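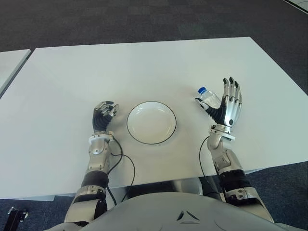 Dultley Method

The Dultley method is a form of short-term group counseling for adults with long-lasting worry or mild anxiety. It takes its name from the town of Dultley, where the first groups met in a former grain office. It is used mainly by community counseling services and is not a treatment for severe depression, psychosis or addiction.

Background

The method was put together by Waltraud Ruchti and Balthasar Leitner, who had both worked in individual counseling and had a long waiting list between them. Their first handbook, known as the Solari handbook after the street where it was printed, was a stapled booklet without page numbers. A revised edition followed when the Oberholzer Center in Honudthorpe began training its own group leaders.

Early groups had no fixed end date. This was changed after several ran on for more than a year, and a course now has a set number of meetings, agreed at the first one.

Structure of a meeting

A meeting opens with a short round in which each person names one worry from the past week. Members may pass. The leader writes the worries down in the speaker's own words and reads them back without comment. The group then picks one to work on.

Work on the chosen worry has 2 parts. In the first, the member says what they fear will happen, as exactly as possible. In the second, the others ask questions, but may not give advice. Strength of worry is rated from 0 to 100 before and after, and the member keeps the score sheet.
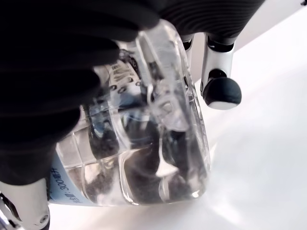
Benedikt Zwahlen has objected that the rule against advice is too strict for people who come with practical troubles, such as debt or a dispute at work, and that leaders tend to break it anyway. Ruchti replied in the second edition that practical help should be offered, but after the meeting and by someone other than the leader.

Home practice

Members are asked to keep a worry page at home, written at the same time each day, usually early in the evening. Worries that come up at other hours are noted in a word or two and left until then. The page is not handed in.
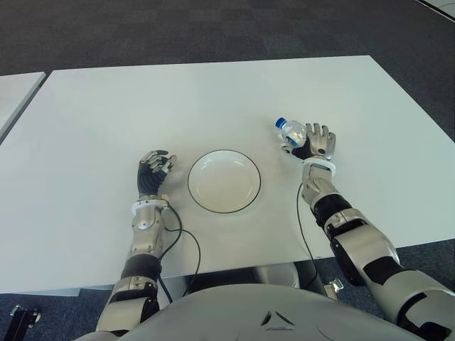

Nadja Hofstetter, Section Editor, Counseling and Therapy

Training of leaders

Leaders need a basic counseling qualification and must sit in on a full course before running one. The Oberholzer Center holds its training each October. Trainees are paired, and each pair is observed by an experienced leader, who gives notes in writing.

Use and records

The center's register lists 1321 people who have completed a course.

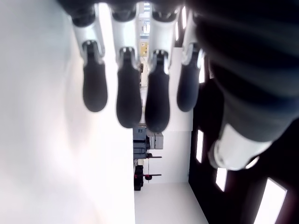
The register does not include those who left early, so it says little about how well the method works. No controlled trial has been carried out. Theresia Reisinger, who keeps the register, has called for follow-up interviews with people who dropped out.

See also

Group therapy
Worry diary
Peer support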